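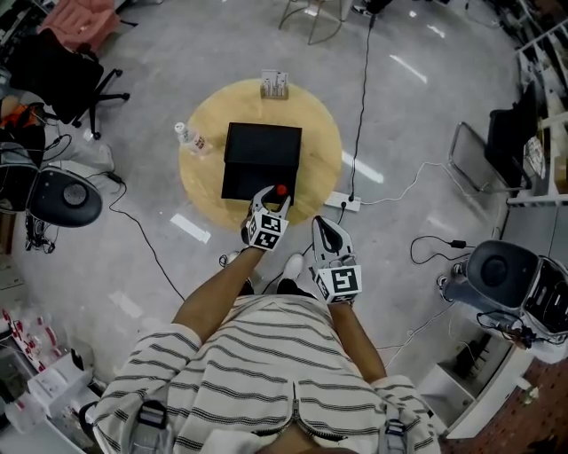

How a Hand-Held Gripper Teaches a Robot Arm

A robot arm does not know how to pick up a ball. It has motors, and it has a computer that tells the motors how far to turn. The computer needs numbers before it can do that. One way to get them is to let a person do the job first, with a tool shaped like the robot's own hand.

The tool is called a hand-held gripper. It has two fingers that open and close. In the picture the fingers are white and curved, and the left pair is holding a small red ball at the front edge of a black box. The right pair is open.

What the square patterns do

Each gripper carries a small cube printed with black and white squares. The patterns are called fiducial markers. "Fiducial" means something you can measure from. A camera looks at a marker, and a program works out two things:

Position - where the marker is in the room.
Orientation - which way it is turned.

A square looks smaller when it is farther away. It looks squashed when it is tilted. The program knows the true size of the square, so it can work backward from the shape it sees. A cube has markers facing several ways, so one of them can often be seen even when the hand turns.

From hand to robot

At the Drutgate workshop we built our arm at a shared bench, starting in June. We call it Roltum. To teach it one task, a person does the task with the grippers 80 times. Each try is called a demonstration. The ball starts in a slightly different place each time. If it always started in the same place, Roltum would only learn that one place.

The computer then looks for what the tries have in common. Bad tries are taken out first. In our first set of 309 demonstrations, for all tasks together, we removed 31. In most of those, a sleeve had covered a marker.

Try it yourself

You need stiff paper, a black marker pen, a ruler and a flashlight.

1. Draw a square with sides 3 inches long and color in a thick black border.
2. Prop it up and look at it from across the room with one eye closed.
3. Ask someone to tilt it. Draw the shape you see each time.
4. Shine the flashlight on it from the side and look again. Note whether glare hides any of the border.

Compare your drawings with the real square. The difference between them is what the program measures.

Words to know

Gripper: the part of a robot that holds things.
Demonstration: one complete try at a task, saved by the computer.
Marker: a printed pattern that a camera can find easily.

Page last checked 23rd September.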